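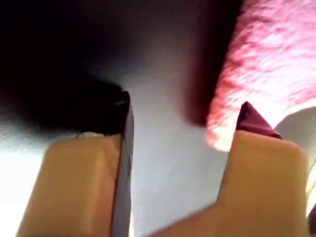 Gripper fingers on the two-arm cell, with the thin gray plate on the left one

Gripper plates and cable loops on a two-arm towel cell

2 min read

Bhupendra Lodhi
2023-04-21
I look after a small tabletop cell (two printed arms, black top, aluminum rails) and I'm having a great time with it! We work with towels, laid flat in the middle. I've got it running well apart from the grip. One arm pinches an edge cleanly, the other lets the cloth slide out after a few inches. Both are set to close to 600 in our software. Do I raise the number, or is it the fingers? And how much slack do you all leave in the wrist cables?

Clondov
Fingers first, please! I chased this for most of December by raising the close value and all I got was a hot servo. Power down, wipe the inner faces with a barely damp cloth, let them dry, then close the fingers by hand on a strip of paper. Pull it from the tip, then from farther down. If it slips only at the tip, the plates aren't meeting square, so loosen the screws, close the fingers, and tighten again while they're shut.
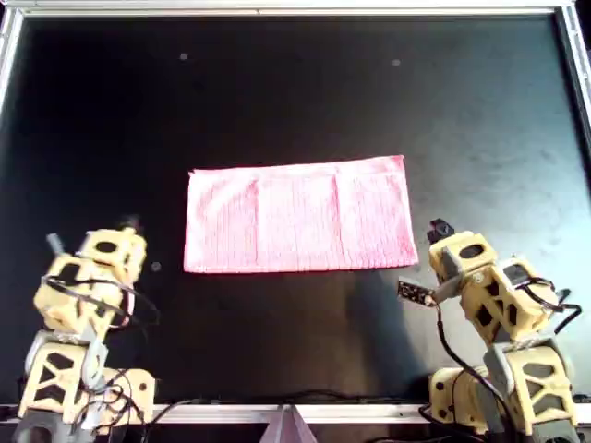 For cables, move each arm by hand to its farthest reach and then fold it all the way back. You want a loop that never goes tight and never hangs low enough to sweep the towel. I tie mine at the forearm and leave the wrist free. Check the camera plug while you're in there, mine works itself out every couple of weeks. And wipe the table! Grit gets into the cloth and then onto the pads.

Vornmont
just set it to 900, works for me

Skatow
I wouldn't go to 900 on small servos. Re-zero both arms after you touch the screws, I forgot that once and lost an evening. Love these little cells by the way.

Contact | Copyright Chaudhary Community Help | Back to top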